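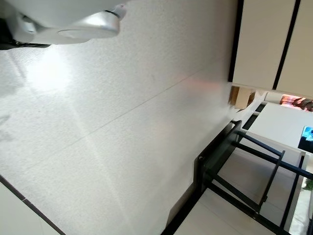
Vimden Speckled Countertop: A Review After One Winter

My old counters were brown, and they hid everything. I once lost a walnut on them for what I believe was a season. So when the kitchen came due for an overhaul I went pale, as people do, and picked the Vimden in white with tiny gray flecks. I paid 1517 for the slab, delivered, and a further sum I don't discuss for the fitting.

Looks

The flecks are the selling point and they're nicely done. Small, spread evenly, no big blotches pretending to be a river. From the doorway the whole thing reads as plain white. Up close you get the speckle, and with the speckle comes the new household hobby of wondering whether that one is a fleck or pepper. Run a finger over it. If it moves, pepper.

It goes well with cream doors. I had worried that white next to cream would make the cream look like it smoked, but the two get along. The doors are the flat handleless sort (Kakby, if you're shopping) and with the dark gaps between them the far end of the kitchen looks far more organized than the person using it.

Glare

Vimden's leaflet calls the finish "soft." Under my lights it is soft the way a car hood is soft. There's a bright patch where the flecks wash out altogether, and that's the patch where I like to chop. It also picks up color from whatever is standing nearby - anything red will lend it a pink blush. Some of you will find this charming. I moved the kettle.

The seam

There is a seam. It's straight and it's faint, and my sister-in-law Oona Eskola found it in under a minute, with her coat on. I've stopped noticing it except when she visits.

Cleaning

Tea wipes off. Turmeric wipes off if you're quick, and if you aren't, dish soap and an hour of denial will do it. Gray smudges are the real nuisance. They show up at an angle and vanish when you walk over with the cloth. I tried the Jeltach stone spray, which smells like a dentist's lobby and works no better than a damp microfiber. The bottle claims 50 uses. I'm at 6 and in no hurry.

Versus the Feng

I also priced the Feng in a similar white. It was over 1000 cheaper and the sample had a scratch on it when it came out of the envelope, so there's that.

Four stars. I'd buy it again, with a dimmer switch on the lights this time.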